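Ticket 71: Intermittent loss of network on ground floor, Lutton office
Status: Resolved
Opened by: Rozália Pálfi
Assigned to: Jamshid Rashti
Priority: 2

Initial report (R. Pálfi)
Wired connections on the ground floor drop several times a day. Each drop lasts up to a minute, then the connection comes back by itself. Wireless is not affected. The shared drive closes open files when it happens, and two people have lost work. Phones on the same switch stay up but the display shows "registering" for a few seconds.

J. Rashti, 09:40
Switch log shows repeated topology changes on the ground floor switch. No power events. Uptime is normal, so the switch is not restarting. Please send the time of the next few drops and confirm whether all desks lose connection together.

R. Pálfi, 11:15
Drops at 10:02, 10:31 and 11:08. All desks together. The printer by the stairs also goes offline.

J. Rashti, 11:50
Times match the log. The changes start on port 20, which is labelled "spare" on the patch list but shows link. Broadcast traffic rises sharply just before each drop. This looks like a loop. Loop protection is off on that port; it was left off after the Trarnex phone system was moved in May.

Port 20 shut down remotely at 11:48. Please report any further drops.

R. Pálfi, 14:20
No drops since, but Teófilo Guzmán has no connection at his desk now.

J. Rashti, 14:35
Then port 20 is in use and the patch list is wrong. I have brought it back up, limited to 100 Mbit/s and with loop protection on. Teófilo, please restart your computer and check the link light.

T. Guzmán, 14:50
Working. It is slower with large files.

J. Rashti, 15:05
Expected. The limit stays until the loop is found. Jairo Mosquera will trace the run from the cabinet this afternoon.

J. Mosquera, 16:40
Traced port 20 from the patch panel with a tone tester. Tone is clear as far as the ground floor.
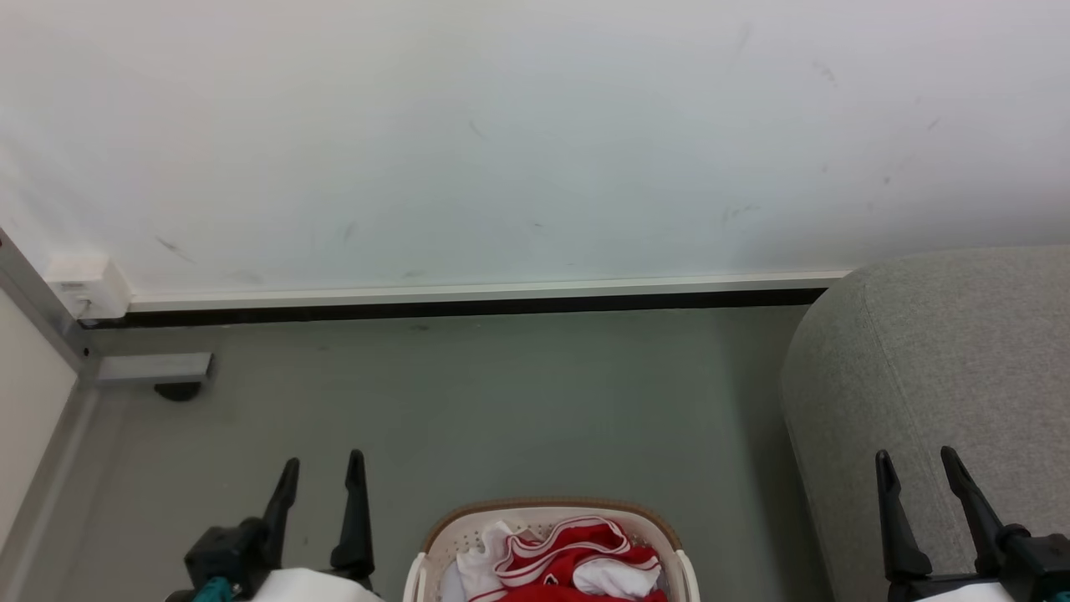 The run ends at a five-port desk switch under Teófilo's desk. It is not on the asset list. One lead goes to his computer, one to the wall, and a third goes to a second wall outlet, which is patched to port 12. That is the loop. The lead to port 12 had a worn clip and was making contact on and off, so the fault came and went.

Removed the desk switch and the third lead. Computer now goes straight to the wall outlet. Cable tests clean on all pairs.

J. Rashti, 17:10
Speed limit removed from port 20. Port 12 disabled and marked unused. Loop protection now on for all desk ports. Patch list corrected and saved in the Nisimard folder; the older copy named "patch_final" should be deleted.

T. Guzmán, 09:05
Large files back to normal speed.

R. Pálfi, 16:30
No drops all day. Fine to close.

J. Rashti, 16:45
Log is clean. Closing. Separate ticket raised with Yeison Cuadros to check the desk ports upstairs for the same setting.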